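# Gelport 发布 Galtero 控制软件新版本，规划与感知改为异步运行

06/03/2018

机器人软件公司 Gelport 发布了桌面机械臂控制软件 Galtero 的新版本。新版本把视觉感知和运动规划拆成两个独立进程，机械臂在执行一段动作的同时，软件可以继续更新物体位置，并在必要时改写后半段轨迹。旧版本采用顺序执行：拍照、识别、规划、运动，走完一轮才开始下一轮。

Galtero 面向的是桌面范围内的抓取和放置任务，用户主要是高校实验室和做小批量分拣的集成商。软件本身不绑定某一款机械臂，通过驱动层与不同的舵机控制板和夹爪通信。公司表示，现有用户可以直接升级，配置文件格式没有变化，但自己写过规划插件的用户需要重新编译。

负责运动规划模块的工程师 Tsion Jemal 介绍，改动从去年秋天开始，今年一月在内部测试台上跑通，之后主要的时间花在处理两个进程之间的时间戳上。“感知给出的位置永远是过去某一刻的位置，”她说，“以前大家都停下来等，所以没有人在意差多少毫秒。现在机械臂在动，时间对不上，坐标变换就会错。”

新版本的做法是给每一帧识别结果附上采集时刻，规划器从关节状态缓存里取出同一时刻的机械臂姿态，再计算物体在基座坐标系下的位置。缓存默认保留 400 条关节状态。如果找不到对应时刻的记录，该帧结果直接丢弃，规划器继续使用上一帧。丢弃次数会写入日志，连续丢弃超过设定值时，机械臂减速停下并报出错误码。

轨迹改写也加了限制。规划器每 100 毫秒检查一次目标位置，偏移小于阈值时不做任何改动，以免轨迹来回抖动。偏移超过阈值，规划器从当前轨迹上选一个靠后的点作为衔接点，从那里开始重新计算，衔接点之前的部分原样执行。Jemal 说，衔接点选得太近，控制板来不及接收新的指令；选得太远，夹爪已经到了目标附近，改写就没有意义。目前衔接点的提前量由用户在配置里填写，软件只检查它是否低于控制板的最小通信周期。

夹爪指尖接近物体时，软件会切换到另一套参数。接近段的速度上限更低，轨迹不再允许改写，只允许中止。公司在发布说明里解释，多数碰撞发生在最后一小段，这时候摄像头的视线往往被夹爪自己挡住，识别结果的可信度下降，继续根据它修改路径风险较大。

内部测试使用固定的桌面布局，物体的摆放位置用胶带标在台面上，每轮测试前按标记复位。测试项目包括盘、碗和托盘之间的取放，指尖在容器内侧下探，以及在不触碰边沿的前提下从容器上方横移。
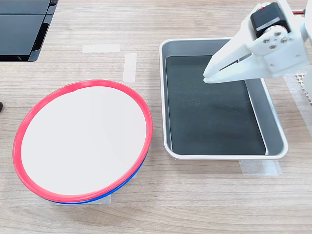 图片来源：Gelport

白色夹爪的指尖悬在金属托盘上方，托盘底部铺着深色衬垫，左侧是带红边的圆盘。对软件来说，这两样东西的难处不一样。圆盘内面是平整的白色，几乎没有纹理，深度估计容易出现空洞，识别模块主要依靠红色的外圈拟合椭圆，再反推盘面的朝向和中心。托盘的边沿是金属，在某些光照角度下会反光，旧版本有时把反光处当作边沿以外的物体，给规划器送去一个并不存在的障碍。

叠放是另一个问题。图中红边的下面还露出一道蓝边，旧版本会把这样的两层合并成一个物体，高度取最上面一层，抓取时则按单层的厚度计算指尖的下探深度。新版本增加了一个分层检查，对拟合出的椭圆下方再搜索一次颜色或亮度的突变，如果找到第二道边沿，就把它登记为独立物体，并标记为“被覆盖”。规划器不会直接去抓被覆盖的物体，要先移走上面的一层。

这项检查目前只对边沿颜色不同的物体有效。两只同色的碗叠在一起，软件仍然会看成一只。Jemal 说，团队试过用深度图来判断层数，但碗沿之间的间隙太窄，桌面级深度相机的精度不够，结果时好时坏，这一版没有放进去。

障碍物处理方面，Galtero 改用了带衰减的占据地图。一个区域连续多帧被判为有障碍，它的置信度才会升到足以影响规划的水平；一旦后续帧里看不到，置信度逐步下降。单帧反光造成的假障碍因此不再触发绕行。代价是真实障碍出现后，规划器的反应会晚几帧。公司建议，如果工作区内有人手进出，应当把衰减参数调低，或者另外接入独立的安全停机回路。发布说明写明，Galtero 的障碍检测不能作为人身安全措施使用。

在公司自己的测试中，取放任务的平均单次耗时下降到旧版本的 84%。测试集里耗时减少最明显的是物体距离较远的任务，机械臂有足够长的行程，可以一边走一边等识别结果。距离很近的任务几乎没有变化，个别还略有变慢，原因是多了一次进程间通信。测试集共有 37 种摆放组合，公司公布了全部组合的摆放参数和原始日志，没有公布与其他软件的对比。

集成商 Felari 从一月起试用了测试版。该公司用 Galtero 控制一条小型餐具分拣台，他们反馈的主要问题集中在日志上。新版本把感知和规划的日志分成两个文件，出错时需要按时间对照着看，现场调试人员觉得不方便。Gelport 随后加了一个合并查看的命令行工具，按时间戳排序输出，并用不同前缀区分来源。这个工具随正式版一起发布，也可以读取旧版本的日志，但旧日志里没有采集时刻，只能按写入时间排序。

Felari 还提出希望能够录制并回放整段任务。正式版提供了录制功能，可以保存图像、关节状态和规划器的每一次输出。回放时不需要连接机械臂，规划器按照录下的时间顺序重新接收数据，用户可以修改参数，观察轨迹会有什么不同。由于回放时图像已经固定，修改后的轨迹如果与当时差别较大，画面里的夹爪位置就和计算结果对不上，因此回放只适合检查小幅度的参数调整。录制文件体积较大，默认不开启，开启后按任务分段保存，磁盘空间低于设定值时自动停止录制，任务本身不受影响。

夹爪驱动层也有改动。旧版本假定夹爪只有开和合两种状态，新版本可以向舵机发送连续的开度指令，并读取当前角度。使用舵机驱动的自制夹爪，需要在配置里填写全开和全合时的角度，以及指尖相对法兰的偏移。偏移量填错是以往用户求助最多的一类问题，新版本增加了一个标定向导：让指尖依次触碰台面上的几个标记点，软件据此求出偏移，并给出残差。残差过大时，向导会提示检查夹爪固定螺丝是否松动，或者标记点的坐标是否输错。

标定结果保存在单独的文件里，与任务配置分开。同一台机械臂更换夹爪时，只需切换标定文件。软件启动时会核对标定文件里记录的夹爪编号，与配置不一致就拒绝使能电机。这项核对可以在配置中关闭，但关闭后每次启动都会在终端显示警告。

仿真部分由公司内部代号为 Kim 的项目提供。Kim 是一个轻量的运动学仿真器，只计算关节位置和几何碰撞，不计算接触力，主要用来在上机之前检查轨迹是否可达。新版本可以给仿真中的识别结果加入延迟和随机丢帧，用户能够在没有硬件的情况下测试轨迹改写。延迟的分布可以从录制文件中提取，也可以手工填写。

Kim 目前不模拟夹爪对摄像头的遮挡，所以仿真中接近段的识别结果比实际情况要好。Jemal 提醒用户，不要根据仿真结果去放宽接近段的中止条件。她说，团队在内部测试时这样做过，仿真里一次也没有中止，上机之后指尖碰到了托盘边沿，后来又把参数改了回去。

新版本支持 Ubuntu 16.04，安装包和源码同时提供。规划器和驱动层采用开源许可，识别模块以二进制形式发布，科研用户可以申请免费授权，商业用户按工作站数量付费，价格与上一版相同。旧版本还会继续维护一段时间，只修复错误，不再增加功能。

升级前需要注意几处不兼容的地方。规划插件的接口多了一个时间戳参数，没有重新编译的插件会在加载时报错。命令行中的单步执行选项仍然保留，但它现在只暂停规划进程，感知进程继续运行，暂停期间物体如果被移动，恢复后的目标位置会跟着更新。习惯在单步模式下手动调整物体的用户，恢复运行前应当先确认新的轨迹。需要与旧版本行为完全一致的，可以在配置中打开同步模式，此时两个进程会互相等待，耗时也与旧版本相当。

Gelport 表示，下一版的工作重点是衔接点提前量的自动估算，让软件根据控制板实测的通信延迟来决定，用户不用再手工填写。多机械臂共用一个感知进程的功能也在开发，发布时间没有确定。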